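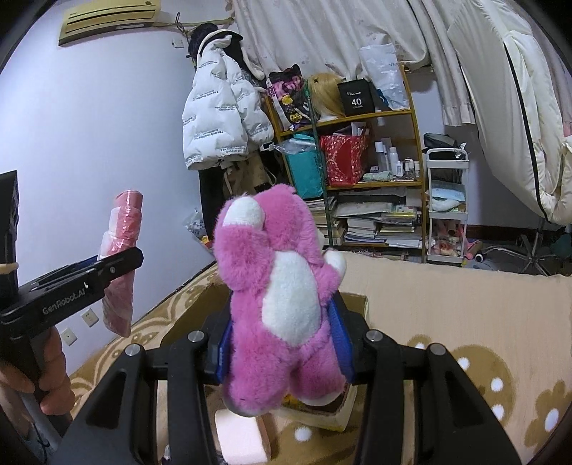
Soft toys and gift paper: small tips for packing

When I moved to my first flat in Loder, I packed the plush toys last and pushed them in where there was space. They came out flat, and one had a bent ear until May. Now I do it differently.

Put a blanket on the bed and work there. The height is good for the back, and small things do not roll far away.

Brush long fur before packing, with a clean and dry baby brush. Go in the direction of the fur. A toy must be fully dry inside also, so after washing I wait 4 or 5 days.

In a cardboard box, the heavy things go first and the plush on the top. Do not press the toy down with the flaps. If the box doesn't close, take a bigger one.

Rolls of wrapping material I leave in their plastic and stand them upright in the corner of the wardrobe. When they lie under other things they get creases, and these you can't iron out.

Write on the side of the box, not on the top. In a pile you will not see the top.

For pale paws and bellies: a damp cloth, one drop of mild soap, no rubbing in circles.

Alžběta Koubek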